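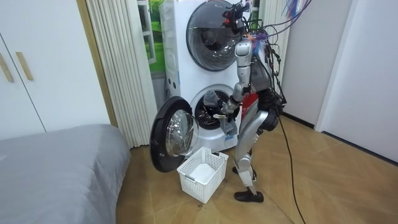
I finally have a laundry routine I like, and it only took me all of February to get there. My big lesson from the Sulemana building's laundry corner: pull things out one at a time! I used to drag the whole load out in one go and then wonder why my sleeves were in knots.
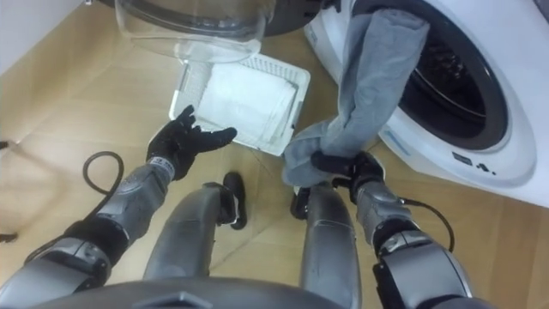 2 min read

Towels get folded first and go in flat — they make a nice base in a white plastic basket — and the knits go on top. My gray sweater gets a good shake before it lands anywhere. I give it 30 seconds, tops, and the ironing pile is much smaller now.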